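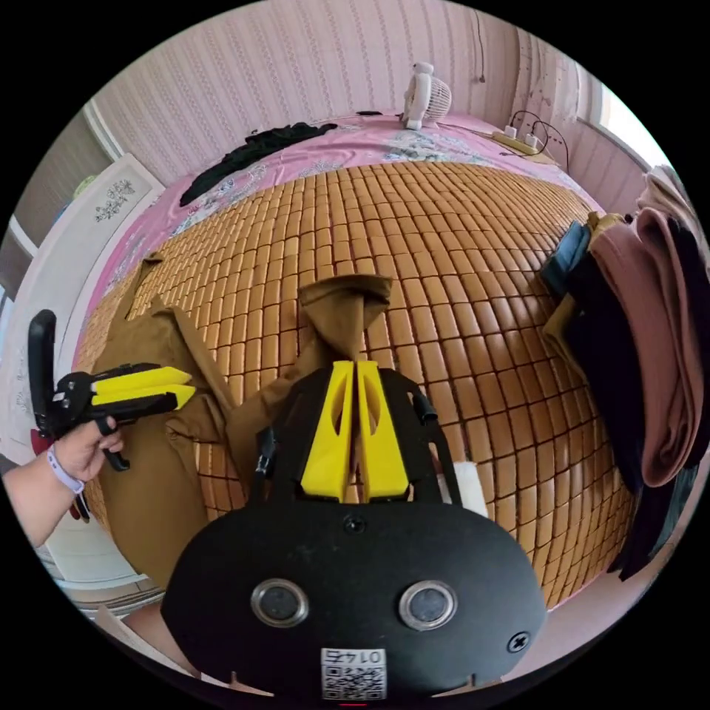 3.2 The bed as a work surface

Clothes are often sorted and folded on a bed, and the studies of household work that we reviewed treat this surface as if it were a table. It differs from a table in height, in firmness and in what covers it. A mattress gives under the hand, so a shirt pressed flat at the chest tends to lift again at the sleeve. Bedding adds a further layer that can slide or bunch up along with the clothes.

We looked at one covering in particular, the bamboo sleeping mat made of small rectangular tiles. In the homes we visited for this part of the study, such mats were laid over the sheet in the warm months and in several cases left on all year. People gave comfort as the main reason for owning one. When asked about folding, however, most of them said that they preferred the mat to the bare sheet, and a few had never considered the question before we raised it.

Three properties of the mat matter for folding. The tiles are hard, so a crease can be pressed with the side of the hand. They are smooth, so a garment can be turned without dragging the bedding with it. The joints between the tiles run in straight lines, and some participants used these lines to square up a hem, in the way one might use the pattern on a tablecloth. The same smoothness has a cost. Thin fabrics slip when only one side is held, and the second sleeve often pulls the first one out of place.

Figure 2 shows brown fabric on one such bed at two moments. (a) The garment is spread out on the mat, with a long sleeve extended to the left and a portion folded up near the middle; a black garment lies crumpled on the pink floral sheet beyond. (b) A brown cloth is held up by its top corner and hangs in a long triangle, with a dark red cloth lying crumpled on the near edge of the mat.
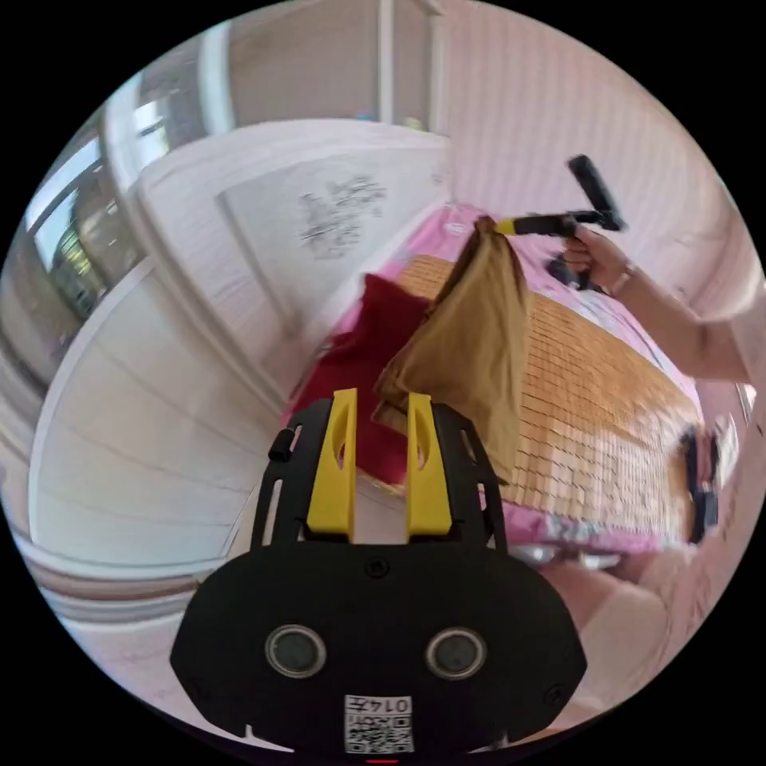
Picking up by a corner was the most common way to begin with a garment taken from a pile. It lets the weight of the cloth pull out the larger folds, but it rarely shows which way the garment is facing. Participants then had to find a second point, usually a shoulder seam or the other end of the hem, before laying it down. Walczak coded this search as a separate step, and we follow her practice in Section 4.

Space was the other concern. Where the mat did not reach the edges of the bed, people tended to keep unfolded items on the sheet and to fold on the tiles. We recorded this division in homes of different sizes, although it broke down once the finished stack grew and had to be moved. Alipour's interview notes from March include two households that solved the problem by folding the largest pieces first and putting them straight into a drawer.

We did not measure crease quality on the mat against crease quality on a table. The timing data in Section 4 should therefore be read as a record of how long people took, without any claim about how neat the result was.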